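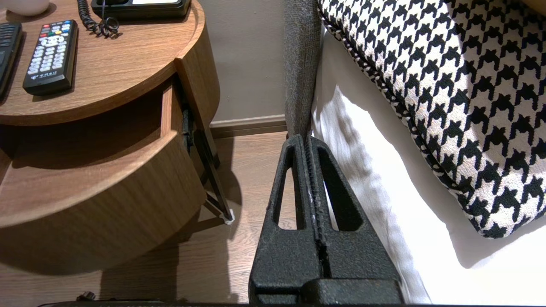 Two remotes on a bedside table. The man who writes the manuals says you will use six of the buttons.

The man who wrote the instructions for your television would like you to know that he has met you, and that you didn't read them.

He has been writing manuals for 26 years, most of them for Wendt, a small agency above a dry cleaner that turns engineers' notes into something a person can follow while kneeling behind a cabinet. He asked that his name be left out. His brother-in-law owns a Liveo set, and the calls are bad enough already.

"He phones me on Monday nights," he says. "He has the booklet. I know he has it because I gave it to him. He says it's in a drawer. I ask which drawer and he changes the subject."

We meet in a coffee shop where the toaster instructions, he notes with some interest, have been taped to the wall upside down. He orders tea and reads the packet, both sides.

He came to the trade by way of poetry, and he doesn't mind if you laugh. He had published 7 poems and had a car payment. A friend told him Wendt needed somebody who could spell. His first assignment was a bread machine called the Groloditz, which had 53 settings and made, by his account, one kind of bread.

"I asked the engineer what setting 31 did. He said it was the same as 30 but he'd had a feeling about it. I wrote, 'For a firmer crust.' People wrote in to say how much they liked the crust."

Does that bother him?

"It's the best review I ever got."

The remote control is his great subject. He has documented dozens of them, and he talks about the red, green, yellow and blue buttons the way other men his age talk about the war. Every manufacturer wants them, he says, and when he asks what they are for, he is told it depends. For a while his standard sentence was "The colored buttons perform various functions." A client once returned it with a note asking him to be more specific. He changed "various" to "several."

His longest work is the guide to the Worow home heating system, which ran to 2911 numbered steps before the lawyers saw it. The lawyers added a section on not eating the thermostat. He fought that one and lost, and he now concedes the section is well organized.

"You can tell where a lawyer has been," he says. "Everything suddenly gets very worried about bathtubs."

Printed manuals are going away, and he is calmer about it than I expected. New products mostly come with a card and a square code that takes you to a page, and the page is often his. He knows how long people stay on it. He won't tell me the figure, but he winces and pours more tea.

What he misses is the diagram of parts, with its little letters and its bag of screws. He used to get letters from people who had a screw left over. He answered all of them, and his answer was always that the screw was a spare. I ask if it was always a spare.

"It was spare by then," he says.

At home he has a drawer too, and he admits what's in it. Last October he bought a vacuum cleaner, put it together by guesswork and ran it for a week with the filter in backward. The manual was one of his own. He looked it up afterward and found the filter on page 6, in bold.

"Very clear," he says. "I remember being pleased with it."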